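Drumdale workroom notebook
Death notices, Dimstead reels, 11 Jan 2023 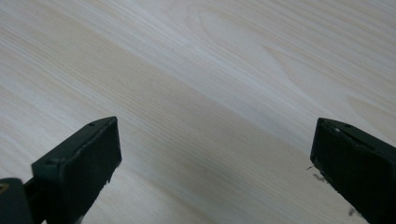
Back on the notices after the break. The batch stands at 770 entries keyed from the Dimstead paper, all from the film, none from the loose clippings yet. The clippings are still in the grey boxes and can stay there till the film is done.

Spent the first part of the morning on the date problem. The sheet has one column headed "date" and we have been putting different things in it depending on who was keying. Early rows have the date of death. Later rows have the date the notice ran. A fair few have the funeral date, I think where the notice only said "passed away peacefully at home" and gave the service time. Sorting on that column is useless.

Have split it into date of death, date of publication and date of service. Publication date can always be filled because it comes off the masthead. The other two stay blank if the notice doesn't give them. Please don't work out the date of death from "last Tuesday" or "on the 14th inst." in the date column itself. Put what is printed in the wording column, put the worked-out date in the new column called "inferred", and initial it. Had one where "inst." had been read as the month of publication when the notice was a reprint from the Matubbar paper the month before, so the death was out by a whole month.

Reprints generally are a nuisance. Dimstead picked up a lot of notices from Matubbar, sometimes word for word and sometimes trimmed. I've found 12 pairs so far by sorting on surname and then reading down. They are two printings of one death and should be linked, with both kept. The trimmed version usually loses the grandchildren and the name of the hospital. In one pair the Matubbar version says "late of Dimstead" and the Dimstead version leaves it off, presumably because readers there knew. Link column added at the far right. Put the row number of the other one in both rows.

Married names. Agreed before the break that the main surname is the one at death and "nee" goes in its own column. That works until the notice calls her only by her husband's initials, relict of, no first name anywhere. There are 6 of these. I have keyed them under the surname with the first name blank and the full heading copied as printed. Don't fill in a first name from the cemetery register, even where it's obvious. It can go in notes with the register page.

The Simeck reader is playing up again. Focus drifts when you wind on fast and the bottom third of the page goes soft. Winding slowly is fine. If the left-hand column is sharp and the right isn't, lift the glass and reseat the film before touching the focus ring. The spare globe is in the second drawer now, not on the shelf. I have asked for a quote on a service and will paste it in here when it comes.

Reel notes. The first June reel is badly underexposed for the front pages but the notices were on the back page that year and read well enough. There are 2 issues missing from it altogether, and the filming target says "not held", so it isn't our copy at fault. Matubbar may have them on paper. Will ring them.

Wording column, since there was a question left on the desk. Copy it exactly, including the verses. I know the verses are slow. They were chosen by the family, and a few people who write in are looking for the verse because it's the only bit they remember being told. Line breaks in verses get a slash. Misspellings stay as printed with no sic. If the surname itself is misspelled, key it as printed and put the right one in the alternate column so the search finds both.

In memoriam notices go in the separate sheet. Found several mixed in with the deaths, easy to do as they share a column in the paper and the compositor didn't always leave a rule between them. The giveaway is the year, or "sadly missed by". One of them had been keyed as a death ten years late. Moved.

Return thanks notices: still undecided. They often name the doctor and nursing staff and the neighbours who helped, and there's nothing like that in the death notice proper. They also take up a lot of room. For now flag that one exists, with the issue and page, and don't transcribe.

Recent notices. We had a request to take down an entry because it gives a home address. The paper printed it, but I can't see that the index needs it. Street address now goes in a column that isn't exported for the public copy. Town stays. I have hidden the column in the working file, so if you think it's disappeared, it hasn't. Unhide before you key.

Checked a run of rows against the film after lunch. Most errors are ages, mainly 3 for 8 where the ink has filled in. Where the age can't be read with certainty, key a question mark for the doubtful figure and leave it. The register will usually sort it out later.

To do:
Ring Matubbar re missing issues
Finish splitting dates, have got as far as the end of the Ms
Link the rest of the reprint pairs
Chase Simeck quote
New pencils, and someone please return the ruler with the brass edge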